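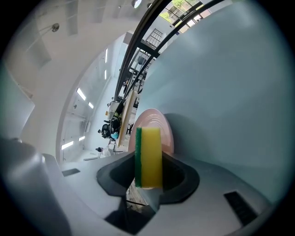 Section 4. First Use and Routine Care of the Under-Sink Water Filter

May 18, 2021
Grolterness Product Documentation

Print this page
E-mail this page

This section applies to the Mastwood single-cartridge and twin-cartridge filters. Complete Section 3 (Mounting the Bracket) before you start. The cold water supply must be closed at the shutoff valve.

4.1 Installing the cartridge

1. Turn the filter housing counterclockwise with the supplied wrench and remove it from the head.

2. Check that the O-ring is seated in its groove. Apply a thin film of silicone grease.

CAUTION: Do not use petroleum jelly or cooking oil on the O-ring. Both cause the rubber to swell.

3. Remove the wrapper from the cartridge. Place the cartridge in the housing with the arrow facing up.

4. Thread the housing onto the head by hand until it stops, then tighten one quarter turn with the wrench. Overtightening can crack the head and is not covered by the warranty.

4.2 Flushing the system

1. Open the filter faucet fully.

2. Open the shutoff valve slowly. Air will sputter from the faucet until the housing is full.

3. Let the water run for 25 minutes. Gray or black water at the start is carbon dust from the new cartridge.

4. Close the faucet and inspect each fitting. Wipe the fittings with a paper towel and inspect them again after 40 minutes. If the towel picks up water, close the shutoff valve and refit the tubing as described in 3.6.

NOTE: Water may look cloudy for several days. The cloudiness is dissolved air and clears from the bottom of the glass upward.

4.3 Everyday use

Use the filter faucet for drinking water, cooking, and rinsing produce. Wash dishes with unfiltered water from the main faucet to extend cartridge life. 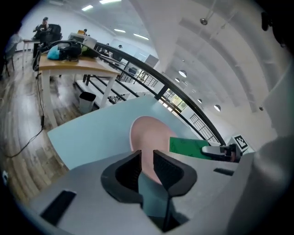
Cartridge capacity depends on the model. The single-cartridge filter is rated for 1,000 gallons and the twin-cartridge filter for 2,000 gallons. Replace cartridges at the rated capacity or every 12 months, whichever comes first. Replace earlier if the flow drops noticeably or if a chlorine taste returns.

If the filter has not been used for a week or more, run the faucet for five minutes before drinking.

4.4 Cleaning

1. Wipe the faucet and the outside of the housing with a soft, damp cloth.

2. At each cartridge change, wash the inside of the housing with mild dish soap and rinse it completely.

CAUTION: Do not clean the housing with abrasive pads, bleach, or solvents. Do not place it in a dishwasher.

3. Refit the housing as described in 4.1 and repeat the flush in 4.2.

4.5 Resetting the reminder light

Press and hold the button on the faucet base until the light blinks twice. On faucets fitted with the Tikau timer module, remove the battery cover first; the button is under it.

Replacement O-rings are listed in Section 6.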